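Category: Robotics | Household and Light Industry | Sorting and Tidying

Bin tidying (robotics)

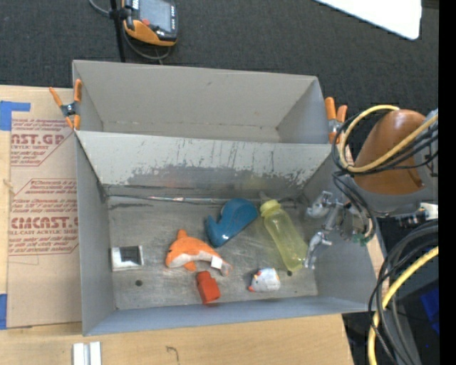 Bin tidying is the everyday name for a chore in which a machine takes loose, mixed objects out of one container and puts them into another. Most people who have lived with small children do it before supper without giving it a thought. For robots it has been a surprisingly stubborn piece of work, and it is often brought up when people ask, quite reasonably, whether a machine can help around the house yet. The short reply is that it can help a little, in a well-arranged corner, with a person nearby.

Background

Shop floors had arms that moved parts from place to place long before anyone thought of asking one to pick up toys. Those parts usually came in the same shape and at the same angle every time, and a great deal of patient effort went into keeping it so. A toy bin offers no such kindness. Plush animals sag and fold when they are squeezed, smooth plastic slides away from metal fingers, and see-through things such as baby bottles can be hard for a camera to make out at all (the light goes straight through them, or bounces back where it isn't wanted).

Walls and corners add their own trouble. An object resting against the side of a bin leaves very little room for a finger to get behind it, and a person will simply tip it over or drag it toward the middle. Teaching a machine that same small habit has kept a good many people busy.

The Vorkus trials

Lukian Chornovol and Decha Nakpan took up the problem at the Vorkus workshop in Sitport, using two bins set back to back so that whatever was moved one way could later be moved the other. Their longest run came to 172 attempted picks, with 11 of them needing a helping hand from a person. Nakpan wrote afterward that soft toys gave less bother than expected once the grip was loosened, while bottles remained "a coin toss before lunch and worse after it." Chornovol was more hopeful, and thought the same setup would serve nicely for mixed hardware on a packing bench.

Use in homes and shops

The Ostrowski packing shop in Zarnotwood kept a similar station for 3 months, and its staff liked it best for dull, steady refilling work. Homes are another matter. Floors, stairs, pets and poor evening light all come into it, and a bin at home is seldom bolted down or even in the same spot two days running.

See also: Grasping; Mixed-part picking; Household robots

Back to top | Contact the editors | Copyright and reuse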